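# Getting ballpoint ink out of a canvas pencil case

**posted in Laundry & Stains, Wed 23 August**

**Krisztina Deák**

I have a canvas zip pouch that I use for pens. One of the pens leaked inside it and left a blue patch on the lining, a bit bigger than a quarter. The outside is clean so far. The tag was cut out a long time ago, so I don't know if it can go in the washing machine. I have rubbing alcohol and ordinary dish soap at home, and I'd rather not buy a special product for a cheap pouch. Will alcohol take the color out of the canvas? Can I machine wash it afterward?

---

**Oláh**

Rubbing alcohol is the right thing for ballpoint. It won't do much for gel ink, so check which kind of pen it was before you start.

Turn the pouch inside out as far as it will go and put a folded paper towel under the stain. Wet a cotton ball with the alcohol and press it on the ink. Don't rub. The ink moves down into the paper towel, and you have to keep changing to a clean patch of towel or it goes right back into the cloth. Mine took most of an evening, with breaks. After that I worked in a drop of dish soap with my fingers and rinsed it in cold water.

Do a test first on the seam allowance at the bottom. Undyed canvas is usually fine. Printed canvas can lose color, and if there is any glue holding the lining down, alcohol may loosen it.

Leave the zipper all the way open while it dries, and pull the sides apart so air gets to the bottom corners. It needs to be flat on a table or it dries crooked. 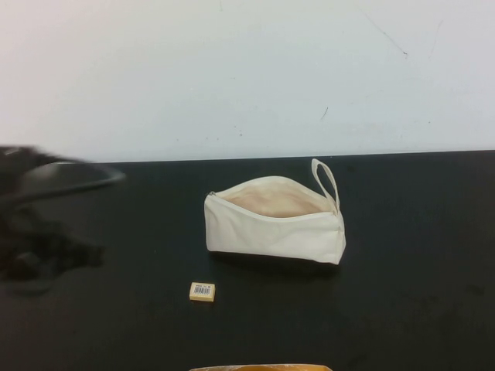
*Off-white canvas pouch, zipper open*

I wouldn't put it in the dryer. Heat sets whatever ink is left, and cotton canvas shrinks while the zipper tape doesn't, so you end up with a wavy zipper. I have one from December that still won't lie straight.

---

**Himen**

hairspray works too, my mom always used it

---

**Skolance**

Hairspray worked because the old ones were mostly alcohol. A lot of the newer ones have very little in them and just leave the cloth sticky. I'd skip it.

On machine washing: I have done it with two canvas pouches, cold water, gentle cycle, inside a mesh bag with the zipper closed. Both came out all right, a little softer than before. If there is cardboard in the base, don't do it. Squeeze the bottom and you can feel whether there's a stiff piece in there.

Get as much ink out by hand as you can first, and wash it by itself. I once put one in with white dish towels and had pale blue dish towels for a year.

If a shadow of the stain stays after two rounds of alcohol, I would leave it. It's on the inside, and the pens will cover it.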